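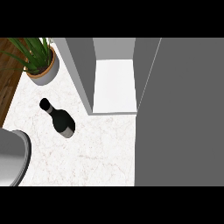
Wine on a marble worktop, is it ruined?

Posted by Lukian Bilyk in Kitchens and Bathrooms

We moved into a flat in Cirdale in September and inherited a marble worktop from people who clearly never cooked. I do cook, and I also drink while cooking, and last week a glass of red went over at bedtime and wasn't spotted until breakfast. There is now a purple patch the size of a saucer next to the hob, and beside it a dull ring where I'd left half a lemon, presumably to keep the wine company.

So far I have tried washing-up liquid, hot water and staring at it. My mother-in-law says vinegar. A local firm, Fuvden, quoted me 132 pounds to come out and polish it, and that's before they've laid eyes on it. Is there anything I can do myself first? I don't know if it was ever sealed. The previous owners left us instructions for the boiler and a doorbell, and that was the lot.

Wanting Cai

Do not use vinegar. Your mother-in-law may be lovely but vinegar is acid and marble hates it, and you'd swap one purple patch for a large dull one.

You have two separate problems. The purple is a stain, so it has soaked in and has to be drawn out. Mix bicarbonate of soda with water until it's like thick yoghurt, spread it over the patch, cover with cling film, tape the edges and leave it overnight. Take the film off and let the paste dry out completely before you wipe it away. It may need doing two or three times. Mine took four, but mine was beetroot.

The lemon ring is etching. The surface itself has been eaten, very slightly, and no paste will bring it back. You can buy marble polishing powder and rub it in with a damp cloth, which is dull work but fine for a small ring. Try it somewhere hidden first, behind the toaster or wherever.

To see if it's sealed, put a few drops of water on it and come back after 8 minutes. If there's a dark spot underneath, it isn't, and you want a stone sealer on it once the stain is out.

Cao

had same in our place in Wornden, paid 85 for polishing, looked great, then my brother put a curry on it. get a big chopping board

Lukian Bilyk

Two rounds of paste and it's gone from purple to a sort of weak tea. Third one is on now. Vinegar has been politely declined.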